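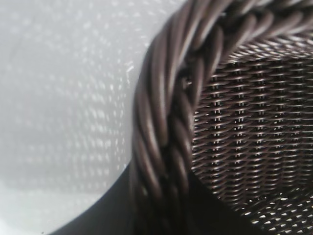

Cleaning and re-tightening a dark brown synthetic rattan basket

Posted in Home and Storage

I have a dark brown woven basket with a thick braided rim, the kind made from plastic cord that is meant to look like rattan. The rim is round cord twisted together like a rope. The inside wall is a much finer weave of thin flat strips, fairly open in places, so a bit of light comes through.

It lives by the back door and gets used for hats, gloves, dog leads and anything else that needs to leave the floor. By February it is always in a bad state. The problem is dust and fine grit that gets between the strips. I have tried a vacuum with the brush head and that takes off whatever is sitting on top, but the grooves stay gray when you look closely. A damp cloth snags on the weave and leaves lint behind, which is worse than the dust.

Second thing. I would like to know what to do about a strand in the braid that moves if I push it with my thumb. It has not come out. I don't want to glue it if glue is going to leave a white mark on dark brown cord.

Can I put the whole basket in the bathtub, or will the frame inside rust? I don't know if there is a frame inside. There is no label left on it.

Massawe basket, bought at a market stall, in case anyone knows them. I paid 20 dollars for it so I am not going to spend a lot on special products.

— backdoor_hall

3 replies

coldframe_kit

You can wash it. Synthetic cord does not mind water. The thing to check first is the frame, and you can do that with a fridge magnet. Run it slowly along under the rim and down the sides. If it grabs, there is steel in there, and you should keep the washing short and the drying long. If it doesn't grab anywhere, the frame is aluminum or cane or there isn't one. Cane is the one that dislikes soaking, so if you can see a pale woody stick through the weave at the bottom, treat it the same as steel.

What I do with mine, which is also dark brown and also full of dog hair:

Take it outside, turn it upside down and hit the base with your open hand. Do this before any water goes near it. Grit that gets wet turns to mud and packs itself into the corners, and then you are picking it out with a toothpick.

Go over the weave with a dry paintbrush, a cheap 2 inch one with stiff bristles. Brush along the strips first and then across. Work from inside the basket toward the outside so the dust drops out through the gaps. Keep the vacuum running next to it if you are doing this indoors.

Then lukewarm water with a small squirt of dish soap. Use the same paintbrush or an old toothbrush. For the braid, follow the twist. The dirt sits down in the grooves between the cords, and if you scrub straight across you only clean the high parts.

Rinse with a shower head or a garden hose on a soft setting. I don't use a pressure washer on these. I tried one at my sister's place and it pushed a row of the side weave out of line, and I spent the rest of the afternoon working it back with a spoon handle.

Shake it hard and stand it on its side somewhere with moving air. Turn it over after a while so the water in the rim runs out the other way. The rim holds more water than you would expect. Don't put it in front of a heater, as the cord goes soft and the rim can end up with a flat spot. Mine takes almost a full day before I trust it with anything made of wool.

For the cloth problem, don't use cotton. Microfiber snags even more. If you want to wipe it afterward, an old nylon stocking over your hand slides across the weave and picks up what is left.

hollositz_attic

Just hose it and leave it in the yard. I have had one outside on the porch for years and it still looks fine. A bit lighter on the side that gets the sun.

I would not bother with the loose strand. They all do that.

platside_repairs

The answer at the top covers the washing, so I will stick to the strand.

A strand that moves under your thumb but stays in the braid is usually fine to leave alone for now, but find out where it ends. Follow it along the rim with your finger until you get to the place where it tucks under the others. That is normally on the inside or the underside. If the end is still tucked in and doesn't pull out with a light tug, do nothing except check it again in a few months. If the end comes out easily, that is what needs fixing, and the part that moves will settle down once the end is held.

To fix the end, wash and dry the basket first. Glue does not stick to dusty cord. Warm the strand with a hair dryer on low, held a hand's width away, for no more than 60 seconds. It should bend without fighting you. Push the slack along the twist toward the end, a little at a time, then tuck the end back under the neighboring cords with a blunt knitting needle or a crochet hook. Don't use a screwdriver, it scores the surface and the score shows up pale.

You asked about white marks. Ordinary super glue does leave a white haze on dark plastic, so you are right to be careful. Use a clear flexible glue, the sort sold for shoes, and put it only on the part that goes under the other cords. A dab on the tip of a toothpick is enough. Hold it with a clothespin overnight. Put a scrap of baking paper under the clothespin or it will become part of the basket.

If you would rather have no glue at all, sew it. Brown upholstery thread, two or three loops around the loose strand and the one beside it, pulled down into the groove and knotted on the inside. On dark cord the thread sits in shadow and you will have trouble finding it again yourself. I have done it this way on a log basket that gets dragged around by its rim, and the stitches have held better than the glued one I did before it.

I don't know Massawe. I have repaired a couple from Nuststead that sound similar, and those had a steel ring inside the rim, so do the magnet test before you fill the tub.

Comment from backdoor_hall

Thank you. The magnet sticks all the way around under the rim and nowhere else, so I will use the hose and skip the tub. The end of the loose strand is tucked on the inside and didn't pull out, so I am leaving it. The paintbrush got a surprising amount out of it dry.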